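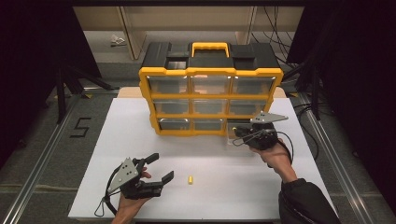

Parts organizer with nine clear drawers, on a white work surface.

About Skusik

Skusik is an online publication covering viral posts, livestream incidents and public disputes in music and entertainment. We publish short reports that state what was posted, on which platform, and what has been confirmed by the people involved. The site is owned and operated by Ultmont, a private company that also runs the text archive service Drusitz.

What we cover

Most of our reports begin with a livestream, a deleted post or a clip that is spreading faster than its source. Coverage is limited to artists, streamers and other public figures. Private individuals who appear in a clip are not named unless they have spoken publicly under their own name. We do not cover medical matters, custody cases or the home addresses of anyone, and tips on these subjects are deleted on receipt.

Celebrity net worth pages, which the site carried in its first version, were withdrawn. The figures could not be traced to a primary source and the pages were removed from the index. Old links to them now return to the front page.

How a report is made

A report requires one of the following before it is published: the original post, a full recording of the stream, or a written statement from the person concerned or their representative. A repost is treated as a lead and is logged as such. Where the original has been deleted, the editor compares at least 3 independent captures and checks the handle, the time stamp and the wording against each other. If the captures differ, the report says so.

Claims of death or arrest are held to a separate rule. They are not published on the basis of social media posts, whatever the number of posts. The editor waits for a statement from family, management or a public agency. This means Skusik is often slower than other sites on these stories – the rule has no exceptions.

Each report carries a status line under the headline. "Open" means facts are still being checked. "Confirmed" means the main claim has been supported by a primary source. "Closed" means no further updates are planned. The status can move in either direction.

The archive

The archive holds 654 reports, of which 613 are closed. The rest are open or confirmed and are reviewed in the order they were last edited. Reports are stored in Drusitz with every saved version, so a reader can compare the current text with the first one. Comments are not archived.

The tagging system is called Galbraith. It sorts reports by platform, type of event and status, and it replaced the free-form tags used before January. Some older reports still show both sets of tags. These duplicates do not affect search results.

Corrections

Corrections are added at the top of the report, above the first paragraph, with the earlier wording quoted. Spelling fixes are made without a note. To request a correction, use the contact form and select "Correction" from the subject menu. Include the link to the report and the sentence in question. Messages are limited to 4000 characters, and attachments should be sent only after an editor replies.

Editorial and advertising

Isla Cosgrove is the managing editor and is responsible for all published text. Advertising is handled by Ultmont. Advertisers do not see reports before publication, and paid posts are labeled "Sponsored" in the headline and in the feed. Skusik does not accept payment to remove a report or to change its status.

Artists and management teams may send a statement at any stage. Statements are quoted in full up to the length limit of the form – longer ones are shortened and the full text is linked.

Page last updated: 7 Feb 2022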